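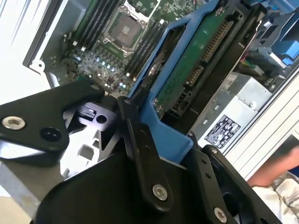 The wrist's eye view: blue carrier, hard drive, power supply to the right.

So the planner and I are on speaking terms again. I spent most of September 2025 arguing with it, and the argument was over one number in a config file (it's always a config file).

The job is getting an arm to take drives out of old desktop towers. On the software side that means finding the carrier, guessing how it's tilted, planning a way in and then going gently. The finding bit was fine! Chia-hao Ng trained the detector on 789 pictures and it picks out blue plastic like a magpie. What kept going wrong was the pose. A drive has all those nice straight edges, and so does a power supply, and every so often the fit would slide across and settle happily on the wrong metal box.

My first fix was to throw out any points that looked shiny. Terrible idea, as half the drive's connector edge went with them. The second was to fit the carrier first and hang the drive off it as a child frame, and that's the one I've kept. The carrier is a much friendlier shape, what with the rails and the flat tab at the bottom, and the tab tells you which way is out.

Then the planner started refusing everything. 636 plans in the log, nearly all of them marked "in collision". I'd padded the collision model by 20 millimetres back when we were testing on Kerkum, our roomy dummy case, and forgotten all about it. Inside a proper tower that leaves you nowhere to go. I've cut it right down near the carrier and left it fat everywhere else, mostly for the sake of the memory slots.

Still to do: the force limits, which I've been putting off, and a replay tool so I can stop scrolling through logs with my chin on the desk. Chia-hao wants it called Dredura. I said fine, if he writes it. More in October, I hope.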